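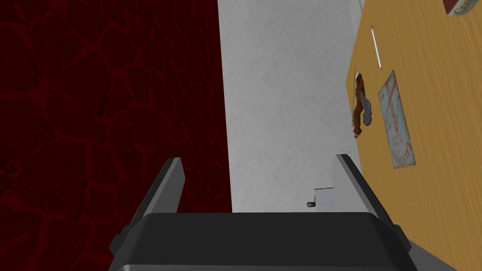
Showing the arm a task should take no longer than doing it yourself, according to Dalia Vītola, and most teaching software still falls well short of that.

Skama has released version 2 of Filach, its program for teaching robot arms by remote control. An operator steers a simulated gripper with a hand controller while Filach records the path, the grip and the timing as one demonstration. Skama says 125 demonstrations are enough to start training on a simple tabletop job. The earlier version asked for 400.

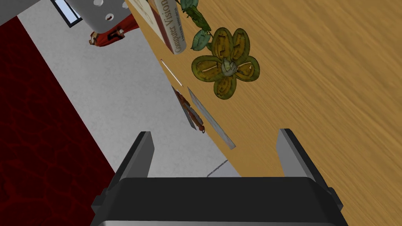
Gripper view over the tabletop in Filach. Render: Skama.

New in this version is a rewind control. If the operator misses a grasp, they can step back to any point and carry on from there, and the bad section is labelled and kept in a separate file.

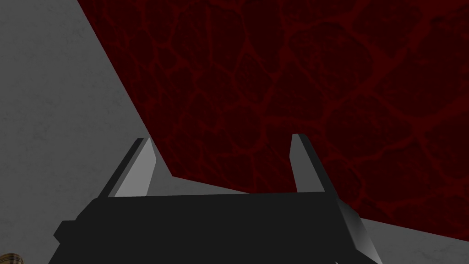

Rewind also works between operators, so one person can pick up a demonstration where another left off. Zixuan Meng led the work on that feature with Baoshan Cheng.

Filach runs on a standard desktop computer. A single licence costs $865, and current licence holders can upgrade at no charge from Thursday.

Media contact: Qiuyue Meng, Skama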